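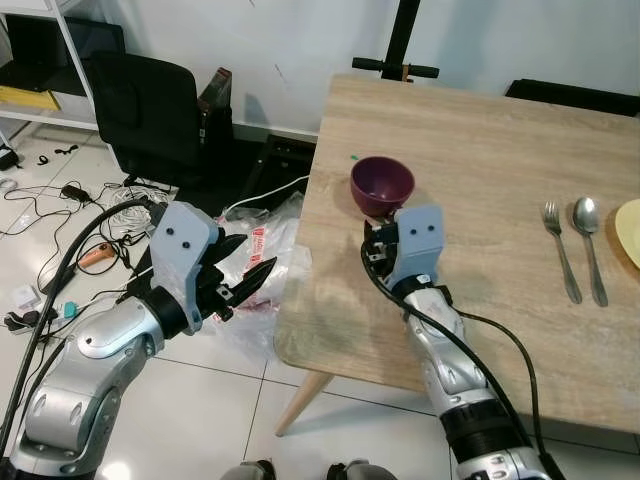

Report No. 4, page 7

Lurkgate Forum on Foreign Affairs
Progress report to the Sumampouw Fund, prepared by Despina Mavromatis

Since our last report the Forum has held two of the public evenings foreseen in the grant agreement. The first was on visas for seasonal workers, the second on what small ports may expect from the new customs rules. Both took place on a Wednesday at seven in the evening, and both were free of charge for members and guests.

The customs evening was the more lively. Our speaker, Sherif Younis, worked many years as a trade attaché and he answered questions from the floor for much longer than was planned. Several members have asked that he comes back in January, and he has agreed in principle.

I must also report a delay. The translation of the reading booklet, which Usico is doing for us, is not finished. The first part was delivered with mistakes in the names of treaties and I sent it back. We still intend to print 1000 copies, but the printing will move into the next period. No additional money is requested for this.
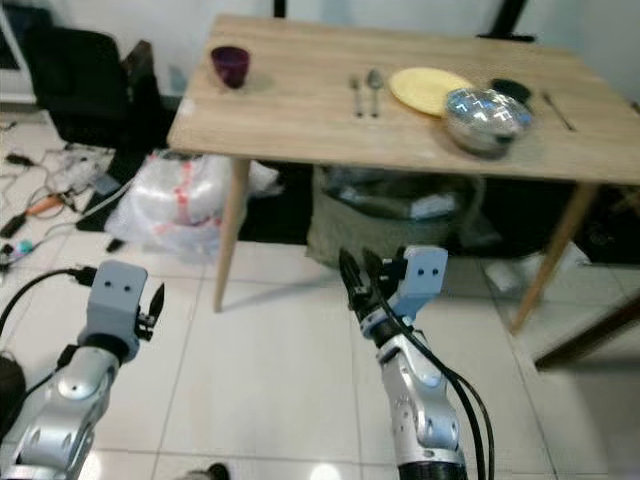

The supper discussions for new members are the part of the programme which changed most. In the beginning we put the two invited guests at opposite ends, each with own circle of listeners, and the result was two separate conversations. Now they sit next to each other, as close as the fork and the spoon on the table here, and the members are placed facing them. With this arrangement a disagreement on, for example, fishing rights is heard by everybody. We limit each supper to 20 persons and there is a waiting list.

Cooperation with the Jurby group continues well. They lend us their chairman for the debate on neighbour relations, and we share the travel costs of speakers in equal parts.

For the next period we plan one more public evening, the delayed booklet and a visit by the student section to a consulate. The consulate has not yet confirmed the day. The statement of expenses is attached separately, with receipts in the order of payment.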